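Sirix license

The Sirix license is a standard form agreement for the use of website content and databases. It was drafted by Nuno Godinho and Ffion Powell for the software publisher Stoter, and was later adopted by Arruda and by the online catalog Usotia. The current text, version 5, took effect on 7/17/18.

Scope

The license covers text, page layout, graphics, photographs and compiled data. It does not cover trademarks, patents or material supplied by third parties, which remain under their owners' terms. A site operator adopts the license by placing a notice on each page or on a single terms page linked from the footer.

Permitted use

A visitor may view, print and store pages for personal or internal business use. Short extracts of up to 200 words may be republished if the source is named and the wording is left unchanged. Photographs may be reproduced only with the credit line intact.

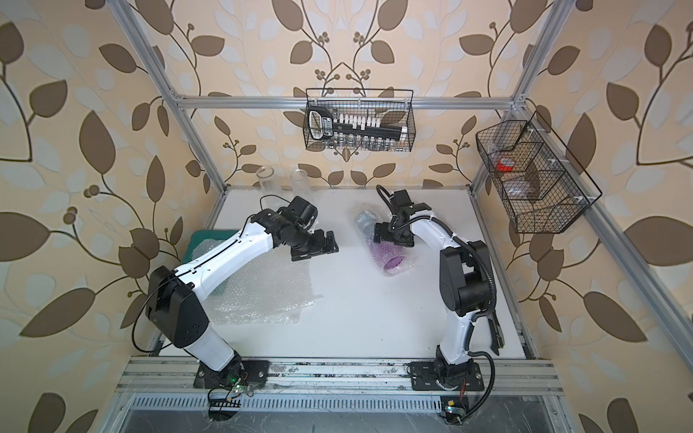 Two robot arms mounted on an aluminum rail, with leaf-patterned wallpaper behind.

Database clause

Section 8 treats a database as a separate work from the records it holds. Copying more than 1,000 records in one calendar year requires written consent from the operator. Automated retrieval counts toward the limit in the same way as manual copying. The Usotia catalog, which held 1,807 entries at the time of adoption, applies the clause to each of its sections separately.

Termination

Rights under the license end on breach and are restored if the breach is corrected within the notice period. Copies made lawfully before termination may be kept but not distributed further.

Revisions

Earlier versions had no database clause and set no limit on extracts. A draft circulated in October proposed a separate schedule for audio recordings. The schedule was left out of the adopted text.

See also
Terms of service
Database right
Copyright notice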